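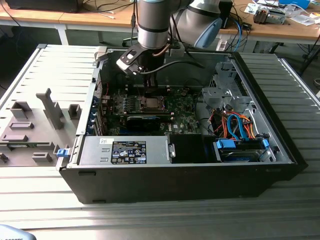 Arm over an opened desktop tower, gripper lowered towards the CPU socket. Side panel off and lying to the left.

Clarkenard bench set: README

Version of 27/03/2024

What this is

Recordings of a robot arm doing repair-bench jobs on ordinary desktop computers. We put the set together to get a plain answer to a plain question: can a machine do the work of a junior bench technician yet? For most of the jobs we tried, no. For a few, nearly.

The set has 75 episodes. Each one is a single attempt at a single job, started from a tower lying on its side with the cover already removed. Taking the cover off is not part of any job in this release -- we tried it in February and dropped it.

Jobs covered

memory_out: release the clips and lift out one memory module
cable_off: pull a data cable from a drive
drive_out: free a drive from its cage and set it down on the bench
cpu_lift: open the retention frame and lift the processor from its socket

How it went

31 episodes ended with the job done and no help from a person. Most of those are memory_out. cable_off is worse than we expected: the gripper finds the plug well enough but pulls at an angle, and the plug jams. Loose power wires get in the way in drive_out, and the arm has no good way of holding them aside. There are 12 cpu_lift episodes, none of them finished. The arm often gets to the lever and then slips off it. We stopped the attempt whenever the tool touched the board outside the socket.

A person used to the work needs a minute or two for any of these jobs. The arm takes roughly 10 times as long when it succeeds.

Folders

basta/ episodes run with the Basta planner
pemico/ episodes run with the Pemico planner
awwad/ labels and the labelling guide
splits/ train and test lists

Every episode folder holds the video, the joint log and a notes.txt. Read the notes before using an episode for training. Some runs were paused and picked up again, and the log has a gap there.

Labels

done, part, stopped. "part" means at least one step of the job was completed. The Awwad guide has the full rules, including what to do with a memory module that comes out and is then dropped (it counts as part).

Known problems

Lighting changes between episodes in pemico/.
Two drive_out logs are missing the last few seconds.
Force readings in basta/ were never calibrated -- use them for timing only.

Not covered

Refitting parts, laptops, thermal paste, screws of any kind.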